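Stadeo Community
Topics | Unanswered | Tags | Members | Log in

Help > Kitchen and dining > Tables

White tabletop for a table that gets used for everything?

Takeshi Shimada
I'm looking at a secondhand white table, 150 cm long, and the seller swears by it. "Wipes clean with anything." I've heard that before. Ours would get meals, plastic plates, kids' play food, a laptop and whatever else lands there. My last white top (a Ristow) looked fine for 6 months and then had a pink ring where the ketchup lived. Is there any white surface that puts up with this, or should I give up and buy a dark one?

ketchup_doubter
I'd be suspicious of "anything" too. What did they wipe, and how long had it been sitting? Ask whether the top is laminate, lacquer or paint. If the seller can't tell you, assume paint and offer less.

Ketchup is easy to deal with if you stop putting the bottle straight on the table. Ours gets a plate, lying down or standing up, I don't care which.
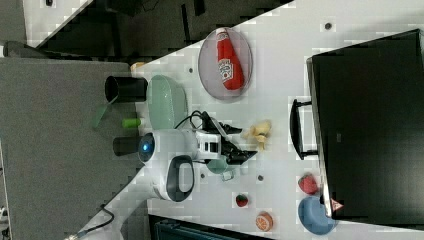 Ketchup on its own clear plate, the rest of the clutter on bare white.

I don't believe in the special sprays. I paid for a bottle of Tovedura cleaner once and couldn't tell it from dish soap and warm water. Try soap first, then a paste of baking soda, left on for 90 minutes and rubbed off gently. Test a corner. If it goes dull, stop.

Dark tops aren't the answer either. They show crumbs and every dried water spot.

Xuân Giáp
The paste did nothing for my stain, and I've tried it twice. Sun faded it a bit over February, or maybe I just got used to it. I'd worry more about scratches. Anything heavy you slide around will mark a cheap top, so look at it with a lamp held low before you pay.

vd_table_owner
just get a tablecloth

Contact | Copyright Stadeo | Back to top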